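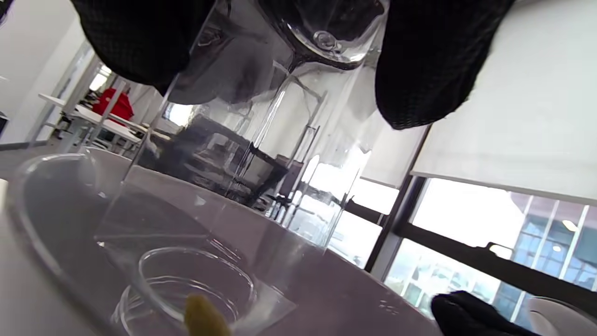

Session 6 handout: Putting a price on a gripper cell

Flalanberg Automation Short Course, October 21, 2025

Last time we did the fun part (picking a task), so now we have to pay for it. I've been on the buying side of three of these cells, and I got the budget wrong on the first two, so please learn from my spreadsheet and not from my temper.

1. Start from the objects

Before you open a single catalog, write down what the thing has to hold. Our running task is clearing and resetting a tray of clear tableware: a pitcher with a lid and a little round knob, a wide bowl, a small dish. See-through items are a pain to budget for! You look through the wall of the pitcher and get the window and half the furniture bent up inside it, and a camera gets the same. So put a line in for sensing trials early. A lot of students leave this at zero and then borrow from the arm budget in December.

2. Fingers and covers

The dark mesh covers on our fingers go under consumables. They wear, they get sticky, and you'll want spares on the shelf. For the class exercise, use the Dalel price list: $17 per cover, and plan on 60 covers for the year. Work out the total yourselves (yes, with shipping – the Dalel sheet has it on the back page).

3. The room

This is the line I forgot the first time. Big windows are lovely for people and awful for shiny plastic. Even with a roller blind partway down you can get bright white reflections on a tray. Get a quote for blinds that go all the way, and for lamps you can control. I'd hold $2,000 for lighting in the class budget and fight anyone who tries to trim it.

4. Quotes

You have two in the packet, Liu and Mindico. Liu is cheaper up front but charges for training by the visit. Mindico rolls training in and has a longer lead time. Read the warranty pages side by side. I still go back and forth on these two, and I'll take a good argument for either.

5. Props

Buy doubles of everything you plan to pick up. Pitchers especially, and from the same batch if you can, as lids vary more than you'd think.

For next session

Fill in the budget sheet (page 152 of the course reader), one per team. Add a short note on which line you trust least. Bring a printed copy, my laptop and the projector are not on speaking terms.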